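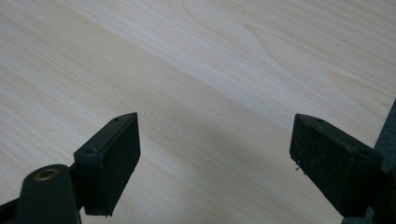
Loïc Caron opina que con almohadillas negras en bloque como las mías lo primero es limpiarlas, y que hasta entonces no vale comparar nada. Puede ser, pero mi duda va por otro lado. Tengo dos pinzas de mano, la Plelura y la Nodmont, y quiero quedarme con una para grabar agarres sobre la mesa de madera. La Plelura abre 82 mm y la Nodmont casi 160, pero a esta se le van las piezas finas - tornillos, llaves, cosas así. ¿Alguien ha probado las dos?

Gaëtan Brunet
Yo tuve las dos unos meses y me quedé con la Plelura. Lo de las piezas finas me pasaba igual, y lo arreglé casi del todo apretando los pasadores y poniendo los dedos bien paralelos. Prueba con 14 agarres seguidos de la misma pieza en cada pinza, sin cambiar la luz, y apunta los fallos. A mí con la Nodmont me salieron 3, todos con llaves planas. Ah, y mira que la cámara vea las dos puntas cuando abres a tope, que con la grande cuesta!

Vorkeo
La Nodmont va bien, la uso con cajas. Piezas finas ni idea.

Loïc Caron
Insisto, un trapo con alcohol y luego hablamos - a mí me cambió bastante el agarre.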